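Home | Services | Jobs | Locations | Contact

Floor and Layout Assistant, Gelwood Home Setup, Pratine

Gelwood sets up furnished rooms for rental buildings and small offices. We are hiring a floor and layout assistant for our workroom on Dauda Street in Pratine. The job is part time, 19 hours a week, with the option to go full time in February if the schedule allows.

The work is mostly flat pieces. Boards, panels, mats and low platforms come in from suppliers, get checked on the floor, get wiped down, and go back out to a customer's rooms in the right order. The assistant keeps the floor clear, lays pieces out, and writes down anything that is chipped, bowed, stained or the wrong size.

What you will do

Unwrap incoming pieces and lay them on the clean side of the room. Compare each one with the order sheet and mark it off. If the sheet and the piece don't match, put a yellow tag on it and leave it where it is until the shift lead has looked at it.

Wipe surfaces with a damp cloth and then a dry one. No sprays on painted or pale finishes.

Sweep before the first layout of the day and again before anything is wrapped. Grit under a panel scratches it, and we replace scratched panels at our own cost.

Wrap finished pieces in paper, then blanket, then strap. Corners get foam. Labels go on the short edge so they can be read in the rack.

Help with the Zevura line, our own set of low platforms and shelf boards. These go out as matched sets and must be kept together from the time they are unwrapped. Mixed sets are our most common complaint.

Two or three times a month, ride along to a customer site and help place things. The van leaves Dauda Street at 7 and we are normally back by mid-afternoon. Travel time is paid.

What we need from you

You should be able to kneel, bend and get up again through most of a shift. Knee pads are provided. Large pieces are always lifted by two people. You need to read a simple plan and use a tape measure to the nearest sixteenth. Neat handwriting helps, as the damage log is still on paper.

Experience in moving, flooring, framing, picture hanging or warehouse packing is useful. We will also train someone who has none of that. You don't need a driver's license for this position, but tell us if you have one.

Please wear closed shoes with a clean sole. There is a shoe shelf by the door for people who prefer to keep a pair here.

Pay and hours

Pay is hourly, every two weeks, with the rate set at the interview according to experience. Shifts are mornings, with a paid break at 11. After your first full year there is a $200 allowance for work clothes and shoes. Parking behind the building is free. The bus stop is across the street.

How to apply

Send a short note with your work history and the mornings you can work. A resume is fine but not required. Applications close Aug 10, 2026. Those we want to meet will be asked to come in for a paid trial shift of two hours, and we will let everyone else know by email as well.

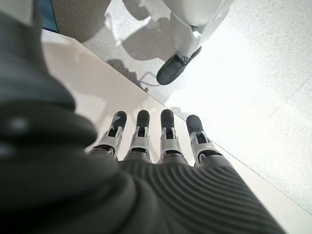

The trial shift is plain floor work. You will be given a plan, a tape and a small stack of pieces, and asked to lay them out, check them and wrap one. Pieces do not have to start out square to the room; the cream-white one is lying diagonally on the floor, and for a first look that is fine. On a smooth, pale surface like that, look across it from a low angle before you wipe it, then write down what you find. Take your time with this part. We care more about a correct log than a fast one.

Related openings
Van Driver, Pratine
Order Desk Clerk, mornings
Zevura Finishing Assistant
Weekend Wrapper (filled)

Contact: Jobs desk, Gelwood Home Setup, Dauda Street, Pratine | © Gelwood | Back to top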